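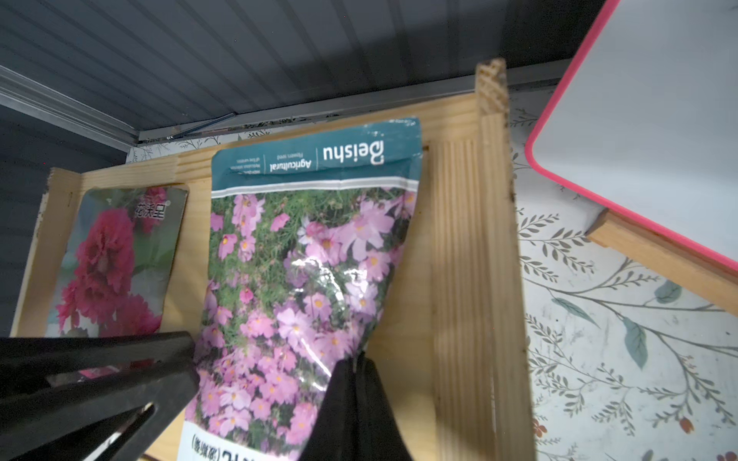 **Réunion de suivi de la cellule de préhension, atelier de Gesham, lundi 2 janvier 2023**

Présents : Edivaldo Andrade (entretien, secrétaire de séance), Osian Humphreys (réglages), l'équipe du matin et deux collègues de Clisinell venus en voisins, que nous remercions d'avoir fait la route un lendemain de fête.

Les vœux ont pris un bon quart d'heure, galette comprise, et nous sommes passés à la cellule.

**1. Doigts de la pince**

Osian a repris la question laissée ouverte avant les congés : les sachets en plastique se froissent sous les doigts, surtout dans le bas. Le grand sachet Beishu, celui aux cosmos roses, marque nettement à l'endroit du pincement, alors que la pochette plus plate, avec ses grosses fleurs cramoisies, pose un autre souci, celui de glisser de travers contre la planche. Osian propose de baisser l'effort de serrage par petits paliers et de noter chaque valeur sur la fiche (au stylo, s'il vous plaît, le crayon s'efface avec les gants !). Edivaldo rappelle que les doigts noirs se nettoient au chiffon humide, sans solvant, et que les vis de fixation sont à reprendre à la clé dynamométrique après chaque démontage.

Accord général pour garder les doigts actuels jusqu'à 2000 cycles, puis les contrôler sur l'établi. Deux paires de rechange seront commandées chez Trương.

**2. Caisse en pin**

Longue discussion, fort sympathique du reste, sur la caisse. Quand un sachet se trouve serré contre la paroi de droite, l'approche demande beaucoup de précision et la moindre dérive se paie. Une collègue de Clisinell suggère de poncer légèrement l'intérieur des planches, le bois étant resté brut. Osian s'en charge, en dehors des heures de marche, et remettra la caisse sur ses repères avant de relancer le programme.

**3. Caméra de poignet**

Nettoyage de l'optique à chaque prise de poste. L'étalonnage sera refait après tout choc, même léger, et de toute façon tous les 200 cycles tant que les réglages bougent. Edivaldo demande aussi que l'on regarde le passage du câble au niveau du poignet, qu'il trouve trop tendu en fin de rotation. Un peu de mou sera donné au collier supérieur.

**4. Carnet d'entretien**

Le carnet de Cikamham nous a été prêté comme modèle. Il est très complet, peut-être un peu trop pour nous, et l'on en gardera les pages graissage, serrage et incidents. Merci à chacun de signer lisiblement.

**À faire**

- Osian : paliers de serrage, ponçage, remise en place de la caisse.
- Edivaldo : commande des doigts, collier du câble, carnet.
- Équipe du matin : optique, relevé des cycles.

Le bilan complet de la cellule est inscrit à la réunion d'avril. Séance levée à midi, le reste de la galette est dans le bureau d'Edivaldo.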